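Progress report to the Pitosside Community Grants Fund
Project: Shared kitchen equipment sets
Reporting period: to the end of February
Prepared by: Vasilică Nistor

1. Where we are

The grant covers the purchase, sorting and lending of kitchen sets for people moving into their first rental or coming out of temporary housing. Each set is meant to let a household of one or two cook and eat from the first night. At the end of February we had lent 19 sets. The target for the full year is unchanged.

Spending is on budget except for freight, which is over by $200. We have covered this from the storage line and are not asking for more money.

2. Contents of the set

The first list, agreed with the fund last year, had too many small utensils and not enough to cook in. Borrowers told us so on the return forms. We have been laying things out on the white table and going through them piece by piece before fixing the new list.

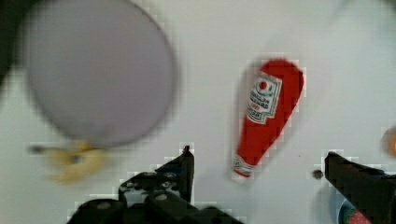 Red ketchup bottle on the sorting table.

The question with sauces was whether to include them at all. Two borrowers said a bottle of something familiar made the first meals easier. Others already had their own or did not want it. We have decided to keep condiments out of the packed set and offer them at pickup from a separate shelf, so that people take what they will use. This also removes the need to check best-before dates on sets in storage.

Rubber gloves stay in. They are cheap, and they were among the items most often asked for. We will buy them in two sizes from the next order.

3. Suppliers

Gollex supplied the first run of pots. Delivery was on time but two lids did not fit and were replaced. Flavent quoted $700 for the next run of mugs, bowls and plates, including delivery to our door. Radu came in lower on the mugs alone but would not split a carton by colour or size, and we do not have the shelf space for full cartons. We have gone with Flavent.

4. Layout and checking

Aurelia Ammann has rewritten the checking sheet. The old one was in alphabetical order, which meant walking back and forth along the table. The new one goes by type: pots first, then draining and serving, then mugs and bowls, then utensils. A colander is now a standard item. Under the first list it was optional and almost everyone asked for it.
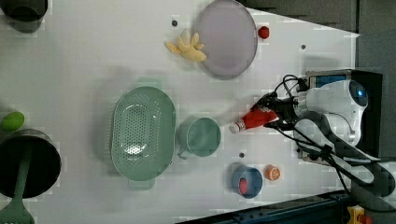

Home Start Equipment Team, Housing and Settlement Services

Mixed colours are fine with borrowers and we have stopped trying to match them. It saves time when replacing a single mug or plate. The spatula is now on the sheet as its own line, after several sets went out without one.

5. Problems

Storage is still tight. The back shelves hold the packed sets but returned items have to wait in tubs on the floor until someone can wash and check them. We have asked the building manager about the cupboard beside the lift and expect an answer before the next report.

Returns are slower than planned. Some borrowers have asked to buy their set and we have no policy for this. We would like the fund's view.

6. Next period

Place the Flavent order. Print 500 copies of the new checking sheet. Fit a second shelf for condiments at the pickup counter. Send a draft buy-out policy to the fund for comment.

Receipts and the updated budget table are attached separately. Questions about the contents list can go to Aurelia; anything on spending should come to me.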